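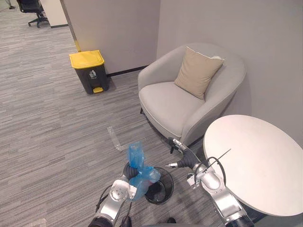
04/07/2018

Lounge corner day. Othmane Bennani and I agreed last week that the sitting area by the Dernbridge samples had gotten out of hand, so I took the morning for it and left the Jikar write-up for later (sorry, it's coming).

Mostly this is about bin liners, which I have more opinions on than I expected. We're down to the last of the Florkuvine roll, and the next carton is 2,000 bags, so I'd like us to pick a size before anyone orders. The small mesh wastebasket really wants a short liner. The big ones we use in the wet room bunch up at the bottom, and then you have to fold a huge cuff over the rim and it slides off the first time somebody drops in a coffee cup. I tried a knot in the side of the cuff to take up the slack - works fine, looks terrible, but I'd rather have a knot than apple cores stuck to the mesh!

The armchair stays where it is, in the corner. I know Rees wants it by the window (it's in the August plan, with the new shelves), but the round white table fits so nicely next to it and people do sit there to read. Beige pillow stays too. I gave the seat cushion a good going over with the upholstery brush and got a frightening amount of cracker out of the crease at the back.
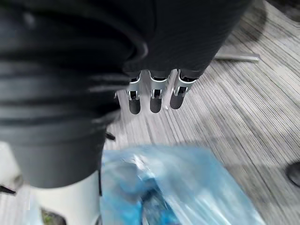

Carpet next. I'd been putting it off because the old vacuum head leaves tracks, and I wanted to try going one way only this time. With gray stripes like these you get a free guide line, so I followed them from the wall out and didn't cross over until the end. Two passes seems to be enough for crumbs. For the coffee spot near the doorway I mixed 75 ml of the carpet cleaner into a bucket, dabbed, and left a towel on it with a heavy binder on top. I'll look again tomorrow before deciding if it needs another go.

Spent so far: 165 on the new vacuum head, the brush and the cleaner, all on the Jikar code for now. Othmane, can you move that to general supplies when you do the others?

Still to do:
order short liners (one sleeve first, please, not the carton!)
felt pads for the chair legs
ask Rees about the shelf depth
put the upholstery brush back in the tall cupboard - it's on my desk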